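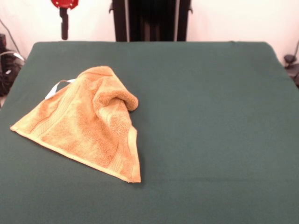 ## Towel demo for the visitors, April 2019

Written the same evening, for me and for Ramil, who could not come.

The visitors from Markholm arrived at ten. We showed them only the towel work, on the green felt. Jericho Dizon operated and I did the talking. I am not so quick in English when people interrupt, so I had my text on two cards, and I used only the first one.

How we present one trial:

- The towel is thrown on the table by a guest, not by us. They like this part, and then they believe that the heap is not prepared.
- Jericho says aloud which corner he will look for. With a pointed corner lying flat on the felt it is easy to explain. When all the corners are under the heap, I speak about the hem instead.
- The arm comes in from the side and takes the cloth. I stay silent until it has finished.

We use the plain terry towel with the woven stripes, because guests can follow the stripes with their eyes from their chairs. Please do not wash it with softener again.

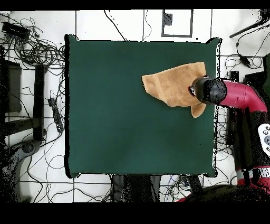 ## Questions I should prepare better

1. "Why a towel?" My answer was too long. Next time: it has no fixed shape, and everybody has folded one.
2. "How many trials do you have?" I said more than 400. Jericho corrected me afterwards, this number is with the September set included. I will write to them.
3. A lady from Salazar asked what the depth picture does at black surfaces. I told her that it has holes there, and that we do not fill them before the planning step. She made a note of this, so maybe we discuss it again.
4. Price of the gripper. I did not know.

The talk was planned for 20 minutes and we needed 90 with the questions. Lunch was late.

For Ramil Tolentino: can you look at the cables on the floor before the Trotedley group comes? I would like them all on one side, so guests can walk around the table. Also the second card needs new text, the old one still says Jovix in the title.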